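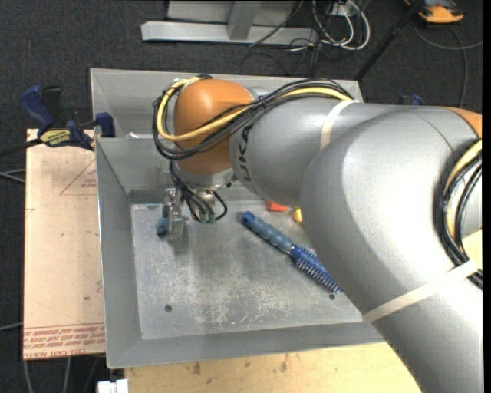
Irex: your questions answered

Rornanmont Shared Workshop, back room
Page last updated Jun 14, 2020

We get a good many messages about the robot arm, some from members who have walked past it for months and some from people who have only heard it through the wall, so Eskil Dalen and I have sat down with a pot of tea and tried to answer the ones that keep coming round. If yours isn't here, do write. I answer slowly but I do answer. (Vignesh Rai)

What is Irex, exactly?

Irex is the name of the whole build: the arm, the gripper, the metal bin it reaches into and the program that ties them together. The arm is a KUKA, bought second-hand, and it was made for much heavier work than we give it. Everything after the last joint is our own doing, and so are any mistakes you spot there. The job we've set ourselves is a simple one to describe. Put some household odds and ends in the bin, in any old muddle, and have the arm pick them out.

Why household things and not nice square blocks?

We started with blocks, and I will say they were a great comfort in the early weeks. But a block behaves much the same whichever way you drop it, and after a while we were only teaching the arm to be good at blocks. A round hairbrush is a far better teacher. It has a handle with bumps along it, a fat end full of bristles, and a way of lying at a slant across the floor of the bin so that the jaws have to come in at an angle to match. Grip it by the handle and the head wants to swing down. Grip it by the head and the bristles give. I have grown very fond of the blue one.

Is it finished?

Goodness, no. It picks, it puts down, and it drops things. The log stands at 2083 attempts as I write this, and I could not tell you in one tidy figure how well it does, as we keep changing the rules on it. Eskil swapped the approach angles in the spring and everything before that is hard to compare with everything after.

Where did the gripper come from?

We made it here, in metal, from a drawing we call the Gounder drawing after the street Eskil was living in when he sketched it. It bolts to a metal flange below the orange wrist. There was an earlier version, printed in plastic, which flexed so much under load that you could watch the tips drift apart. If you are thinking of building your own, by all means print the first one, because you'll learn from it cheaply, but leave enough time to make a second.

What are all those cables on the outside?

This is the question I like best, as it took us longer than the gripper did. The black ones and the thick yellow one run along the outside of the arm and loop wide round the wrist, with cream straps holding them to the arm along the way. The loops look untidy and I know it bothers people. Please resist the urge to neaten them! The wrist needs that slack when it turns. We had them pulled in close once, looking very smart, and the first big rotation tugged a connector out of its socket. If you're dressing cables on an arm of your own, go through it in this order:

Move every joint by hand control to both ends of the travel you plan to use, with the cables held on loosely.
Find the pose that wants the most cable and strap for that one.
Go back to the pose that wants the least, and check that the spare loop doesn't hang where it could catch.
Run the whole thing at the slowest speed and watch the loops all the way through, leaving the gripper to look after itself for once.

How do you stop the bin from sliding?

Clamps. We use blue bar clamps, and they have been worth every penny. I spent an entire weekend in August planning a bolted mount, with a proper drawing and everything, and then Eskil put a clamp on to hold the bin "for now" and that was the end of my mount. Do check them before each session. A bin that has crept a few millimetres will have you hunting for a fault in the program all evening, and I say so with feeling.

The floor of the bin looks terribly scratched. Does that matter?

Not to the picking, as far as we've found. Metal takes scratches and our bin has had a hard life. The scuffs are heaviest in the middle and towards the front. We did think of laying a sheet of rubber in the bottom, and may yet, but then every height in the program would have to be taught again and neither of us has felt strong enough.

Can the arm see?

It works from a camera view of the bin, taken before each pick. The program looks for a place where the jaws could close on something, scores the places it finds and goes for the best. It has no notion of what a hairbrush is. I mention this because visitors tend to ask whether it "knows" what it has picked up, and I always feel I'm disappointing them.

What did it all cost?

The arm was the big expense and we've agreed between us to keep that figure private, mostly for the sake of peace at home. The gripper came to 200 pounds in material and fixings, counting the plastic one. The clamps we had already. Budget more than you'd think for cable and connectors, and buy spare connectors on the same order, as the postage on a single one is enough to make you weep.

Is it safe to be in the room?

When the arm is powered, only the person at the controls and one other may be in the back room, and both stay outside the reach of the arm. The door stays shut. If you need something from the shelves, knock and wait; we'll stop it for you and we won't mind a bit. Never reach into the bin to straighten an object while the arm is live, however quick you are. That rule has no exceptions, and it applies to Eskil and me as well.

May I come and watch, or help?

Yes to both, and please do. Members can book into a session through the calendar by the kettle. If you aren't a member, joining costs 70 pounds for the season and covers the whole workshop, including the lathe. You don't need to have programmed anything before. Someone who can crimp a connector neatly would be welcomed with open arms, and so would anyone patient enough to sit and write down what happened on each pick.

Can I bring something for it to pick up?

We'd love that. It should be light, dry, not sharp and not precious, and small enough to lie in the bin with room to spare at both ends. Leave it in the tray marked Favetti (the name of the biscuits that came in it) with a note of your name if you'd like it back. We have 22 things in there at the moment, so yours may wait its turn.

Will you share the program?

We mean to. At present it is full of notes to ourselves, and there are parts that only work with our bin in its exact spot. Eskil is tidying the camera side first and I am supposed to be writing up the cable routing with proper diagrams. If you'd like a rough copy in the meantime, ask either of us and we'll send it over with a few warnings attached.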